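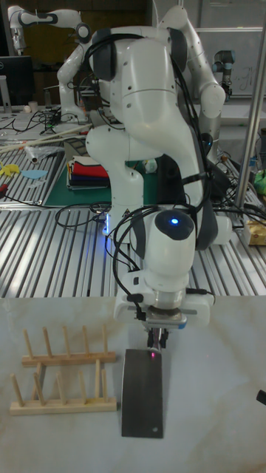 Home Field Notes Species Data People Contact

We use cookies to remember your settings. Accept / Decline

Pond newt survey: pre-season safety and gear check, with comments

Site: Curkodstead ponds, north and south loops
Checked by: Eino Räsänen
Season: July round

I love this check. It means the newts are back in the shallows, the males still have a bit of crest on them, and we get to spend our evenings up to the knees in pondweed! Comments are longer than the form asks for, as usual. Read them anyway if you're joining the July round.

1. Access path and gates
OK. North gate swings freely again. The south loop is overgrown past the second stile, so wear long pants (nettles, and plenty of ticks last year).

2. Boardwalk at Lahtinen pond
NEEDS WORK. Two boards flex near the far end. Marked with orange tape. Stay on the left side until they're replaced. The view down into the water there is wonderful, by the way, and I watched a female folding eggs into a leaf for ten minutes.

3. Bottle traps
OK, 12 in use. All have an air space when set at the right angle, and I checked every cane. Traps go in at dusk and come out first thing, no exceptions on warm nights. Three old ones had split necks and went in the recycling.

4. Waders and boots
OK after repair. The large pair leaked at the left knee. Patched, then stood in the pond for a good while to be sure. Dry sock!

5. Disinfection station
OK. Brushes, tub and spray are all in the shed. Scrub off the mud first, then spray, then let everything dry before you go to the next pond. Chytrid is the one thing we really don't want to carry around, so please do this even when it's raining and you're hungry.

6. Calipers and scales
PARTLY OK. Calipers read true against the test block. The small scale drifts when it's cold, so zero it before each animal. Tail height matters a lot this year: we have 170 males and 278 females in the Tolel records, and the males seem far more variable. I can't wait to see if the new pond fits!

7. Handling
OK. Bare, wet hands or powder-free gloves, no sunscreen or bug spray on your fingers. Keep each newt out of the water as briefly as you can. Belly photos go in the Gosus folder under the pond name.

8. Lights
OK. Headlamps charged, spare in the shed. Use the dim setting near the bank.

9. First aid and phones
OK. Kit restocked with tweezers and a tick card. There's no signal below the bank at Lahtinen pond, so one person always stays up on the path.

10. Working in pairs
REQUIRED. Yes, even for a quick look.

Still open: boardwalk boards (item 2), replacement scale (item 6). I'll look at both again on Wednesday before the traps go out.

E. R.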